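4. Running the Cloth Handling Demo on Open Day

This section takes you through the Rebane cloth demo as we run it for visitors at Fulthorpe. It's the one people crowd around, so give it the best table you have! Plan on groups of up to 18.

4.1 Before the doors open

1. Switch on the Narnumex controller and wait 90 seconds before you touch the start screen.

2. Check the tape on both fingers. Creases are fine, but press down any edge that has lifted.

3. Bring the arm down over the table and nearly close the fingers. Look at the tips from above - the pads should line up with only a small gap between them. 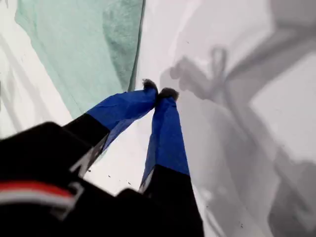 Figure 4-1. Fingertips almost closed, next to the edge of the cloth.

Note: The arm throws a strong shadow on a white table. Visitors love pointing it out, and it makes a good way into talking about what cameras find hard.

CAUTION: Keep hands off the table whenever the status light is green. Press HOLD before you move the cloth, even by a little.

4.2 Showing the grasp

4. Lay the garment out and invite a visitor to crumple it any way they like. Kids are very good at this.

5. Step back, press START and set the speed to 60 percent. Full speed is fun, but people can't follow the fingers.

6. When the fingers close on the fabric, press HOLD and let the group come up to the line. Point out how the two tips pinch a gathered fold, and ask them to find the ribbed edge and the seams. Dario Ruggiero likes to leave a full minute here, and the questions he gets are wonderful.

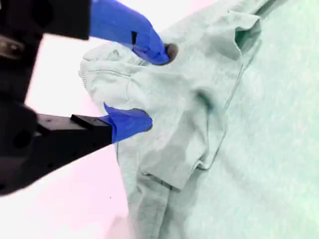 7. Press RELEASE, wait for the arm to park, and smooth the garment out for the next group.

Note: If the Vamwood screen shows "No grasp" 2 times in a row, park the arm and lay the cloth out again before you restart.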